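How to post a parcel of small household things

Small odds and ends are harder to pack than one large item. They slide into the corners, rub against each other and push through the side of the box. The method below works for desk bits, stationery, kitchen oddments and the sort of thing you send to a student in December. Allow an hour the first time.

What you need

A cardboard box in good condition
Brown parcel tape, 50 mm wide
Plain paper for padding
A few small bags or envelopes
Kitchen scales or luggage scales
A marker pen and two address labels

Step 1. Sort before you choose the box

Put everything out on a table and make three piles: flat, hard and soft. Take out anything with a battery, anything liquid and anything under pressure, and check the carrier's list before you put it back. Rules differ from one carrier to the next, and Vokdale and Tsakiris do not accept the same goods.
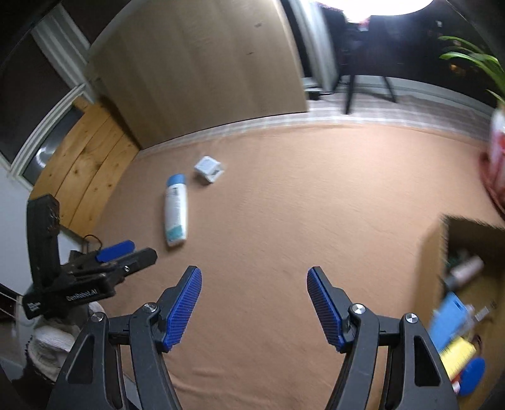
Step 2. Pick a box that is slightly too big

Leave a gap the width of two fingers on every side for padding. Old boxes are fine if the corners are square and the flaps still fold flat. Peel off or black out any old labels and barcodes. Tape the bottom seam twice, then run one strip across it at each end.

Step 3. Fold what folds

Things with a hinge travel best closed. Fold them, wrap a sheet of paper round them once and hold it with a short piece of tape. Thin plastic cracks at the hinge first, so keep weight off that end. Stand these items on edge against the side of the box.
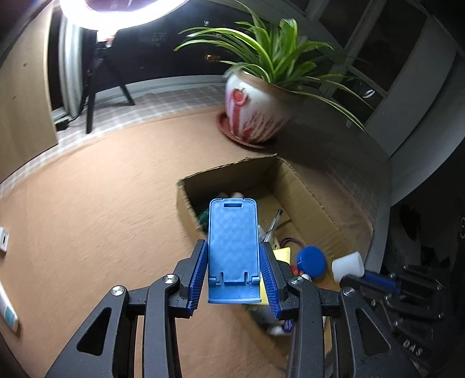
Folding phone stand in light-blue plastic

Step 4. Put flat things at the bottom and back

Booklets, cards and packets go in first. Lay the larger ones on the base or lean them against the back wall. If there is anything printed that must not be creased, slip a piece of card behind it.

Step 5. Add the small hard pieces

Bag anything smaller than a matchbox. Pegs, clips and pens can go in singly, but wrap any end that could mark paper. Crumple padding between each layer and press it down with your palm.
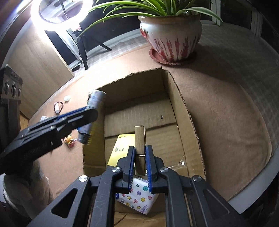 Wooden clothespin with a packet and a yellow booklet in the box

Step 6. Shake, close and weigh

Hold the flaps shut and tip the box from side to side. If you hear movement, add more paper. Put one address label inside on top of the contents, close the flaps and tape them the same way as the base.

Weigh the box after taping. My last one came to 805 g, which left plenty of room under the 3000 g limit on the Bretus small parcel rate. The longest side must be no more than 90 cm on that rate. Round your weight up when you buy the postage.

Step 7. Label and send

Stick the second label on the largest face, clear of the seams. Write the return address on the back. Ask for proof of posting at the counter and keep it until the parcel arrives.

Parcels going to Stitia also need a customs form. List each kind of item in simple words, with its value.

Last updated 30/09/2025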